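Two Arms and a Ribbon

At Wandilby, the robotics workshop where Kenta Sasaki spends most of his days, the hardest test of the year was a ribbon.

Sasaki's team teaches its arms by demonstration. A person guides both arms through a task, the motion is recorded, and a network learns to predict the next short piece of movement. With rigid parts this works well. Soft things are a different story, for they never lie the same way twice.

In July the team changed one step. After the first 200 demonstrations, they let the network try by itself, and a person took over only when it was going wrong. Those rescues, 20 in each round, were added to the training. 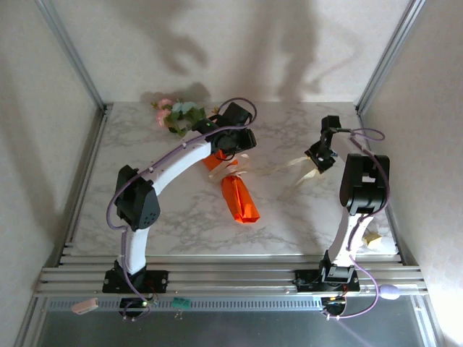 The two-arm table at Wandilby, with a ribbon-tied orange package under the left gripper.

"Before, we showed the robot only good behavior," Sasaki told me. "It did not know how to come back from a small mistake."

After nine rounds, the arms could pull the ribbon open in most trials. The bad cases were those where a loose end slipped under the package. Then the gripper closed on nothing, and sometimes it tried again in the same place, very patiently.

Sasaki wants to repeat the work with softer wrapping at Rilwood, a partner lab, where the table is bigger and the light changes during the day.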